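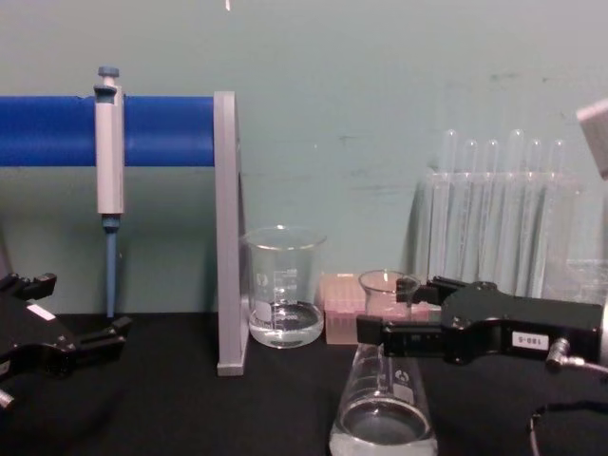
Single-channel pipette hanging on its stand, with a glass Erlenmeyer flask on the same table.

Guides > Water Testing > Pista Pond Kit > Section 5: First Set-Up
15 Mar 2018
386 shares | 5 comments

Section 5: Setting up your Pista for the first time

You've unpacked everything, you've charged the meter, and now comes the fun part! Set aside an evening for this section. After the first time it goes much faster, and by the third or fourth pond you'll be doing most of it from memory.

Before you start

Find a flat surface out of direct sun, near a sink if you can. Rinse all the glassware with distilled water and let it drain upside down on a clean towel. Hang the pipette up between uses and don't lay it flat with liquid in the tip.

CAUTION: The reagent in the brown bottle stains skin, grout and most kitchen counters. Wear the gloves.

5.1 Waking up the meter

1. Hold the power button until the screen lights. The meter runs a short self-check and shows the word READY.
2. Press MENU and choose your region. The factory setting is fine for most people on a well or a small pond.
3. Set the clock. Every reading is stamped with the time, and ponds change a lot between breakfast and late afternoon (wait until you see your first full-day chart, it's wonderful).
4. If the screen shows E-2119, the sample lid isn't seated. Lift it, turn it a quarter turn to the left and press down until it clicks.

Note: Meters sold before September of last year show this code as a blinking lid symbol. The fix is the same.

5.2 Zeroing with a blank

5. Fill one vial to the white line with distilled water. Cap it and wipe the outside with the lint-free cloth.
6. Place the vial in the meter with the arrow facing you and close the lid.
7. Press ZERO. The reading should settle at 0.00 in a few seconds. If it wanders, wipe the vial again. Nine times out of ten it's a fingerprint!

Leave the blank capped and keep it beside the meter. You'll want it again before each new batch of samples.

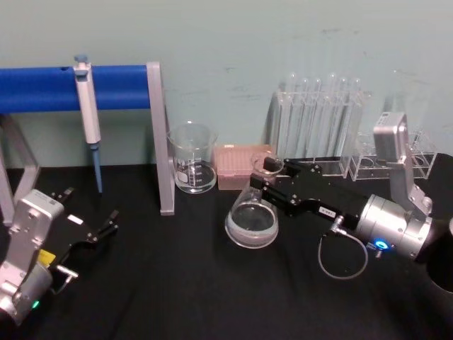

5.3 Your first real sample

8. Collect from an arm's length off the bank, with the bottle mouth pointing down as it goes under, then turned up. Keep clear of the bottom mud.
9. Let the bottle stand until the grit has sunk. Cloudy water is still worth testing, but run it through the paper filter first.
10. Measure the sample into a clean vial, add one sachet of Dalta powder and swirl. Swirl, don't shake. Bubbles cling to the glass and throw the number off.
11. Start the timer from the MENU screen. It counts down from 600 seconds, and the color comes up slowly the whole time. It's tempting to peek early, and you're welcome to look, just don't press READ yet.
12. When the timer beeps, wipe the vial, close the lid and press READ.

Write the result in the logbook even though the meter saves it too. Include the weather, the water level and anything odd you noticed, like a new patch of duckweed or a lot of frogs. Those notes are gold a year later.

CAUTION: Used Dalta mixture does not go back in the pond. Pour it into the waste bottle and follow the label.

5.4 If the number looks strange

Run the same sample again before you worry. If the two readings agree, go back and take a fresh sample from the other bank. A high result on one side only often means there's an inlet or a drain you haven't spotted yet, and tracking it down is a great excuse for a walk.

If the two readings don't agree, repeat steps 5 to 7 with new distilled water and try once more.

Related guides
Cleaning and storing your vials
Reading the Yusuf color card in poor light
Pond charts from the Trumstead spring survey
Replacing the meter battery
Section 6: Testing through the winter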